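*Notes to go with the visit to the Grandell lab, July 6, 2019. Please bring them back to class, along with anything you scribbled in the margins.*

First of all, thank you for being such good company on the bus, and for asking so many questions that our hosts at Grandell ran well past their lunch break. I promised I would write up what we saw, and I've filled in a few places where the talk went by fast or the fans were too loud to hear over.

## What the day was for

Back in May we spent two classes on robot arms that repeat one motion all day long. The visit was meant to show you the other end of things: hands that have to deal with a kitchen, where hardly anything stays where you left it. Grandell calls its practice program Plondlow, and most of the morning was spent on that before we went anywhere near a real machine.

## Practicing in simulation

Plondlow is a simulator, so every object in it has a shape, a weight and a friction value that somebody typed in. The team can run 200 tries at a task overnight and look through the results over coffee (I did envy them that!). If a try goes badly, they reset it and start again, and no dishes get swept up.

A few words you'll want to keep:

- **Episode:** one try at a task, from reset to finish. Plondlow cuts an episode off after 50 seconds.
- **Pose:** where an object is and which way it is turned. You need 6 numbers for this, three for position and three for rotation.
- **Contact:** the moment two surfaces touch in the simulator, and the part that gave our hosts the most trouble.
- **Randomizing:** changing the starting poses a little for every episode, so the hands can't simply memorize the layout.

## The two-handed kitchen task

This was the part most of you crowded in for, and I don't blame you. Both hands have four fingers and a thumb, and each one gets its own stream of commands. Think about the cup as you look at the still. A cup on its side has to be approached quite differently from one standing up, and a drawer handle wants another grip altogether. 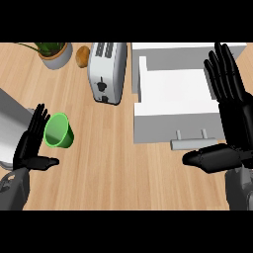
*Fig. 1. Kitchen workspace in simulation, with the green cup by the left hand and the drawer open on the right.*

Somebody near the back asked why the thumb matters so much. Try picking up your own mug with the thumb tucked into your palm, and then write two or three sentences on what your fingers had to do instead.

## For next time

1. Sketch the workspace from above and mark a path for the left hand that stays clear of the toaster.
2. List the contacts you would expect while a hand closes a drawer by its bar handle.
3. Read the Girnatar handout on grasp types, the first 10 pages only. The rest is lovely but heavy going, and we'll get to it together.

If you left a gray umbrella on the bus, it's in my office.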